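Plerkis is looking for households, small inns and guesthouses to try out Tunon, our two-armed housekeeping helper, and to tell us plainly what it's like to live and work with. If you change a lot of beds in a week, or you've simply always disliked changing them, we would love to hear from you.

A little background first. Tunon is a robot you rent by the month, with a start-up kit and a support line included. We set out to build something that could help with the linens, because when we asked innkeepers which chore they would hand over tomorrow, they kept bringing up sheets, towels and pillowcases. We have worked on it for a good long while in our own building in Haworth, and it's time for it to meet some beds that we didn't make ourselves!

## What you would be doing

The trial runs for 3 months, starting in March. One of our fitters brings Tunon to your door, sets it up in the room you choose and stays until you're comfortable starting it and stopping it on your own. After that we ask you to:

- run it on at least one bed change or laundry load on most days (mornings are fine, evenings are fine, whatever suits your house)
- fill in a short diary page afterward, in your own words, grumbles very much included
- join a phone call with our product team every other week
- let us visit once in the middle of the trial to look over the arms and the cables and swap out any worn parts

You don't need to know anything technical. One of our earlier testers had never owned so much as a dishwasher, and her diary was the most useful one we got.

## What you would get

Each household or inn receives $2,000, half at the start and half when the last diary page comes in. Delivery, setup and pickup cost you nothing, and neither do repairs. If you'd like to keep renting when the trial is over, we'll take a third off the normal price of $2,954 a season for your first season. There is no obligation at all, and plenty of good testers say thank you and wave it off.

## Who we're hoping to hear from

People with at least one bedroom on the ground floor or reachable by elevator, a regular outlet near the bed, and enough open floor beside it for Tunon to stand and turn. Carpet is fine, and so are hard floors. Pets are welcome to apply too, though please mention them on the form, and tell us if there are children under 3 in the house so we can talk it through with you.

We're especially keen on places with a mix of pillows and covers. Soft fabric wrinkles and sags the moment you lift it, and every closet seems to hold a different kind. Pillows and white linens make up much of the daily work, with a gripper on each arm taking hold of the cloth along its lower edge.
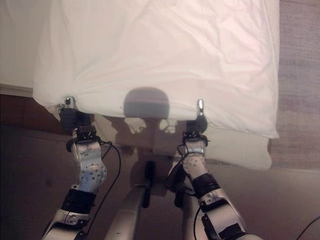
## How to apply

Ask for the form at the Plerkis front desk in Haworth, or at our parts shop in Jurnau, any time between 9 a.m. and 4 p.m. Tell us about your rooms, your beds and the part of the job you'd most like to be rid of. We read every form ourselves and will call you back either way.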